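What We Learned From the Boring Half of the Recordings

by Soledad Esposito

A good many of you wrote in after the last issue to ask how the tidying project is coming along, and I promised Ravinder I would sit down and write it up properly before the end of March, so I have made a pot of tea and I'm going to do my best. Fair warning that I tend to wander.

For anyone who has joined us since the fall, the Zendville group has been trying to teach a two-armed machine to do small household jobs by learning from people doing them first. We record someone from head height, hands in view, while they go through an ordinary chore, and the model (we call it Femden, after a street where Ravinder used to live) learns to predict what the hands will do next. After that it gets a much smaller helping of practice on the machine itself. None of this is new as an idea, and plenty of labs do it on a far grander scale than we do. What we wanted to know was quite narrow. When you have only a small pile of recordings, which parts of them are doing the teaching?

We have 1272 clips in the set now. They cover folding, stacking, putting things back in drawers, wiping, and a whole family of jobs that we file under "floor items," meaning shoes, slippers, toys, bags and whatever else ends up down there. Floor items were my idea and I have been teased for it, but I do think they're a lovely test. The thing you want is low down, the background is busy, the object is soft, and it may be facing any direction at all, including upside down. A mug on a counter is very polite by comparison!

Now, the usual habit when you prepare clips like these is to trim them. You keep the moment of grasping and the moment of letting go, and you cut away the bits where the person seems to be dithering. We did that too for the first version, and it felt very sensible and tidy. Then Ravinder, who dislikes throwing anything out, asked what would happen if we put the dithering back.

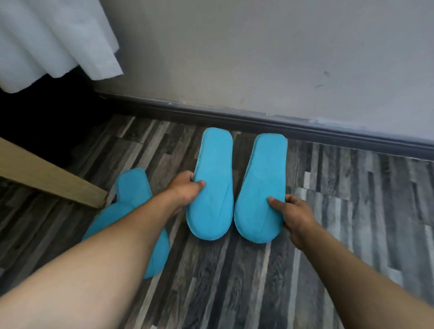

So we trained two versions of Femden. One learned from the trimmed clips and the other learned from the full ones, with all the hovering and nudging and second thoughts left in. Everything else stayed the same, right down to the number of training steps, and both versions had the same short practice on the machine. Then we gave each of them 60 tries at a floor-item task, which was to pick up a pair of slippers and set them side by side against a wall, soles down. The starting positions were drawn from a list ahead of time so that neither version got an easier morning than the other.

The trimmed version managed it 9 times. I had hoped for better and I will admit to a gloomy lunch. The full version managed it 48 times, and I had Ravinder go back over the scoring sheet with me twice before I believed it.

When we looked at where the trimmed version went wrong, the failures were mostly of one kind. It would arrive at the slipper with a perfectly good approach, close on it, and carry on as if the orientation were already settled. If the slipper had been sole-up at the start, it very often stayed sole-up. The full version was slower and, I have to say, a bit fussy to watch. It would touch an edge, shift its hold, sometimes let go and come at it again from the other side. But that fussing is what people do with soft things, and we had been cutting nearly all of it out of the lessons.

We also tried a middle road, which I'm fond of even though the numbers aren't ready to share. Bredero, our little labeling tool, can now mark a stretch of a clip as "adjusting" so that the model sees it but gives it less weight. It seems to help with speed. Whether it costs us anything in reliability I couldn't tell you yet, and I would rather wait until we've run it on more than slippers.

There are some cautions I should put in, or I will get letters. It was one task, in one room, with one machine. The full clips are longer, so that version saw more different moments even with the training steps held equal, and a fair-minded person could say that we have simply shown that more variety helps. Ravinder thinks we can pull those two apart by padding the trimmed set with extra short clips until the total lengths match, and that is what he'll be up to next month. We'd also like to test toys and bags, where "the right way up" is a much woollier notion — a tote bag doesn't have one, as far as I can see.

If you record clips for us, the only change for now is that we would like you to stop tidying up your own performance. Several of you have told me that you start over if you fumble. Please don't! Leave the fumble in, finish the job, and upload the whole thing to the Wojcik folder with the usual form. If you drop something, pick it up and keep going. The old guidance sheet still says to "perform the task cleanly," and I'll be rewriting that line as soon as I find who has the editable copy.

More next issue, when the padded comparison should be done.

14 shares · 3 comments

petra_k
I've been restarting mine every single time, whoops. Do you want the old ones with the restarts, or are those no use?

Soledad Esposito
Petra, send them along, restarts and all. Just tick "multiple attempts" on the form.

dunmore
Would like to see the length-matched result before getting too excited, but 9 against 48 is a big gap. Did the full version ever get stuck adjusting forever?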